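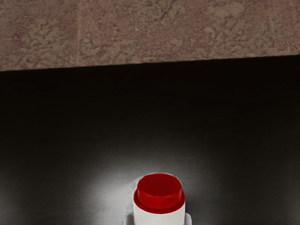

Section 4: Setting up your Zavine regulator before the first dive

I've had three Zavines apart on the bench at the Hesell shop, so these steps are in the order I do them myself. Give yourself a quiet evening for it - the car park at the boat ramp is a lousy place to meet a new regulator for the first time.

1. Take the dust cap off the first stage and have a look at the inlet filter. It should be clean and an even colour. If you see any green or rust, stop there and take it to your dealer.

2. Screw the high pressure hose into the port marked HP. Finger tight first, then a gentle nip with the spanner. I know it's tempting to lean on it. Don't.

3. Fit the primary hose on the right-hand side and your octopus hose in the port beside it. The inflator hose goes on the left. If you dive a drysuit you'll want the spare left port for that as well.

4. Check that your tank valve is closed, then mount the first stage and do up the knob by hand.

5. Turn the gauge face away from you and open the valve slowly, all the way. Listen for a bit. A short hiss while the hoses fill is normal, but a steady one means an O-ring wants looking at.

6. Breathe from each second stage a few times while you watch the gauge. The needle should sit still. If it swings, your valve isn't fully open.

Note: The Niazi adaptor is sold separately and only fits the DIN version. I bought the wrong one the first time and had to post it back to Vitville.

CAUTION: Never undo a hose while the system is under pressure. Close the valve, purge both second stages until the gauge reads zero, and then pick up the spanner.

7. Set the breathing adjustment. Turn the dial all the way in, then back it out 2 full turns. That's my favourite starting point for cold water. If it bubbles away by itself when you drop it in the rinse tub, go back in a quarter turn.

8. Close the valve and leave everything pressurised for 12 minutes. Have a cuppa! The needle should be right where you left it.

Servicing is due every 12 months, even if you've only been out a couple of times. Write the date on the card in the back of this guide.

Last updated January 18, 2023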